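Chapter 7
The Open Day

What you will be able to do after this chapter
Read a demonstration as a piece of evidence, with a date and conditions attached.
Tell a task from a performance of a task.
Write a visit report that a colleague could use.
Ask the four questions in Section 7.3 without being asked to leave.

7.1 Arriving

Sooner or later, anyone who studies automation gets invited to see some. The invitation will mention refreshments. There will be a lanyard, a map with the parking marked wrong, and a large screen near the entrance showing a machine doing something lovely at several times the speed it was done. By the time you reach the coffee you already believe things.

Chapters 1 through 6 were concerned with how robots sense, plan, grip and fail. You now know enough to be an irritating guest, and this chapter tries to make you a useful one. A visit is the only time many of us see a system outside of a paper, and papers are careful about what they let through the door. Buildings are less careful. You can learn more from the tape on a floor than from two pages of results, provided you look at the floor.

We will work from one open day throughout. It was held in November at the Ledthorpe site of the Runeck project, a study of how machines might handle household things: bedding, clothes, paper, bags, the whole soft and uncooperative contents of a home. The site is a converted carpet showroom on the road out toward Pedudthorpe, and it still smells like one. Our class went by bus. The bus was late, and so we missed the welcome speech, a loss we have borne well.

The program for the day promised three things: a live folding demonstration with the project's two-armed machine, which is called Okoth; a tour of the rooms where the training material is gathered; and a question period. They are taken in that order below, and each is followed by what our students wrote down and what they should have written down.

7.2 The demonstration

Okoth folds hand towels. It stands at a waist-high table behind a rope, and at 11 in the morning it folded a blue towel in half, then in half again, then pushed it to one side with the back of its gripper in a way that several people described as smug. There was applause. It did the same with a second towel and a third. On the fourth it took hold of two layers when it wanted one, lifted the lot, considered the matter for a while, and put everything down again. A member of the staff leaned over the rope and gave the towel a shake. Okoth then folded it perfectly, to louder applause than before.

Most of our students recorded this as "four towels out of four." A few recorded three. One wrote "3 + 1 with help," and that student may go directly to the exercises.

The shake matters. It took a second, it was done with good humor, and it was the hardest part of the job. Getting a crumpled cloth into a state where its corners can be found is most of what folding is. If a person does that part, the machine has been given a different task, a smaller one, and the honest thing is to write down the smaller task. We will call any such help a hidden assist, although at Ledthorpe it wasn't hidden at all. Everyone in the room was looking right at it. It vanished from the notes because it was done by somebody pleasant.

Hidden assists come in several sizes. A towel shaken out is a big one. The towels all being the same size is another. So is the lighting, which at Ledthorpe came from a row of panels 90 centimeters above the table, and the table itself, which was matte gray and contained nothing but towel. None of this is cheating. A demonstration has to be held under some conditions, and you can't fault people for choosing ones that work. The fault, when there is one, usually lies with the visitor who goes home and reports that laundry is solved.

The panel beside the rope said that Okoth had completed 1575 folds since being installed. This is a fine number. Our students copied it down faithfully, and only two of them asked how many it had started.

7.3 Four questions

The following can be asked at any demonstration, in any order, in a friendly tone. Tone counts. You are a guest, and the person you are asking has been standing since eight.

What did you have to move out of the way before we came in?

Which of these objects has it handled before today?

When it goes wrong, what does it usually do?

Who resets it, and how long does that take?

The third is the best of the four. Engineers are very fond of their failures and rarely get to discuss them at open days. At Ledthorpe it produced a twenty-minute account of a fitted sheet, told with real feeling, during which we learned more about grip force than in the whole of the printed program. The first question produced a pause and then the word "cables."

Avoid asking when the system will be in shops. They don't know, and you will only get the answer that was in the welcome speech.

7.4 The rooms at the back

Visitors tend to drift away after the machine stops moving. Stay. The tour of the data rooms was attended by 22 people out of a morning crowd many times that size, and it was the part worth the bus fare.

Runeck's approach, like that of many projects discussed in Chapter 5, leans on recordings of people doing ordinary things with their hands, taken from head height. There are 500 recorded sessions in the collection that the Ledthorpe group opened to visitors, and you could sit at a terminal and leaf through them for as long as the chair held out. There isn't a great deal of drama. People pick things up. They turn them over. They smooth, straighten, hesitate and put down. After ten minutes you start to notice your own hands, and it takes until the evening to wear off.

What the recordings do have is all the stuff that had been cleared from Okoth's table. They have pattern and shine and clutter. The objects are whatever people own.
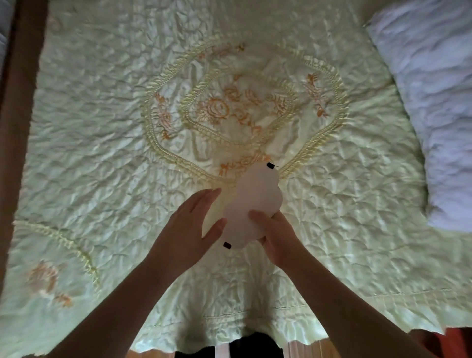
Ledthorpe Household Handling Group · Runeck Project · Open Day Pages

Look at the view from the terminal with a towel-folder's problems in mind. A matte gray table gives a camera one easy question, namely where the gray stops. A puckered satin bedspread gives it a small highlight at every ridge, and each highlight is an edge of a sort, and hardly any of them is the edge you want. The pale cutout between the two hands has a lumpy outline of its own, and its upper end lies against a lobed, corded border that is also pale. Add embroidery. A person sorts all this out without noticing that there was anything to sort. For a vision system it is a bad morning.

Then look at the hands. They don't do the same thing. On one side the thumb and index finger press against the cutout while the other fingers rise above it over the satin; on the other, the thumb lies across the front and the fingertips hold from beneath. Two hands, one light object, two different grips. Recall from Chapter 4 that a parallel gripper has one grip, which it applies to everything, like a man with a single opinion.

Our students were asked to say what the task was. The answers came back with great confidence and did not agree. Several said the person was placing the shape, several said picking it up, and one said measuring. The right answer, from this view by itself, is that you can't tell. A still shows a hold. It doesn't show a direction, and "placing" and "lifting" look the same when stopped. Nor does it tell you what the thing weighs, or whether it is paper, foam or something else that happens to be pale and flat. If you want to know those things you need the rest of the session, or the person's own label, or both. Write "holds" until you have them. It is a dull verb and it has never got anybody into trouble.

You should also resist the two black marks on the cutout, one near the upper right edge and one at the lower left. Everyone wants them to be something. Half our group had them down as tracking markers within the minute, on the grounds that this was a robotics project and robotics projects have markers. They may be tape or tabs. The notes should say there are two dark marks, placed diagonally, and stop there.

7.5 From visit to report

A visit report has three columns. The first holds what you saw. The second holds what you were told. The third holds what you think. Anyone can fill in the third column, and most people do it first, on the bus.

The discipline is in keeping the second out of the first. "Okoth folded a towel in four movements" belongs in column one, if you counted them. "Okoth has completed 1575 folds" belongs in column two, since what you saw was a panel. "Okoth is nearly ready for homes" belongs in column three, with your name next to it.

Add a short paragraph on conditions: light, surface, objects, people within reach of the machine. Add another on what was on the program and didn't happen. At Ledthorpe this was the afternoon demonstration, replaced with a second showing of the film, and the biscuits.

Exercises for this chapter begin after Section 7.9. Before going on to Section 7.6, which deals with timing and the many uses of the fast-forward button, find any short film of a household robot and watch it once with the sound off. Fill in column one only. Keep the page, as you will need it for the marking exercise at the end of the chapter.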